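Search tickets
Type a keyword or ticket number
Search

Vinarach Help Desk: recipe scaler gives wrong amounts after update

Status: fixed, keeping it open for notes

Opened by Stojan Radonjić

Hi all! First off, I love the new recipe scaler in Vinarach. I bake bread for a small café and it has saved me hours of scribbling in margins. But after the last update my country loaf went strange. The base recipe makes one loaf with 500 g of flour. When I scale it to 18 loaves I should get 9,000 g, and I get 2,520 g. The water and salt come out right, so on paper I'm making soup.

What I've tried so far:
- closed the app and opened it again
- deleted the recipe and typed it back in
- changed the batch size to two, then back up (two works fine!)
- same recipe on my old tablet, same wrong number

Reply from Hrvoje Stoyanova, support

Great report, thank you, the old tablet test helped a lot. That rules out a damaged install. Could you check whether flour is entered as one line or split into several? Also, please open Settings, then Units, and tell me what is in the "Rounding" box.

Stojan Radonjić

Two lines! White flour 360 g and whole wheat 140 g. Rounding says "nearest 5 g". And look at this, 140 times 18 is 2,520, so it's only counting the whole wheat. I got so excited I ran the numbers on all my other doughs. Every recipe with two flours keeps just the last one. The rye, which has only one, is perfect.

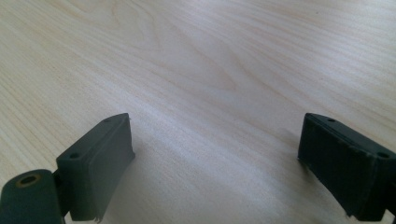 Page last changed: 10/10/2023

Hrvoje Stoyanova

You found it. The June update merges lines that share a category, and in large batches the second line writes over the first instead of adding to it. Small batches go through an older piece of code, so your batch of two looked fine. I can get the same result here with any two flours.

Workaround until the patch is out: open each flour line, tap Category, and pick "None". Save, then scale. The total at the bottom will leave those lines out of the flour percentage, but the gram amounts will be right.

Stojan Radonjić

Works beautifully! 6,480 white, 2,520 whole wheat, 9,000 in all. I changed every mixed dough I have and it took less than 30 minutes, coffee included.

Hrvoje Stoyanova

Patch is live. After updating, set the categories back to "Flour" and the percentages will return. If a recipe still shows the old total, pull down on the list to refresh it.

Stojan Radonjić

Updated, categories back, percentages back, totals match. Fantastic work! One small wish while I'm here: could the print view show the batch size at the top? I keep mixing up my sheets.

Hrvoje Stoyanova

Love that idea. I've moved it to its own request under Print view.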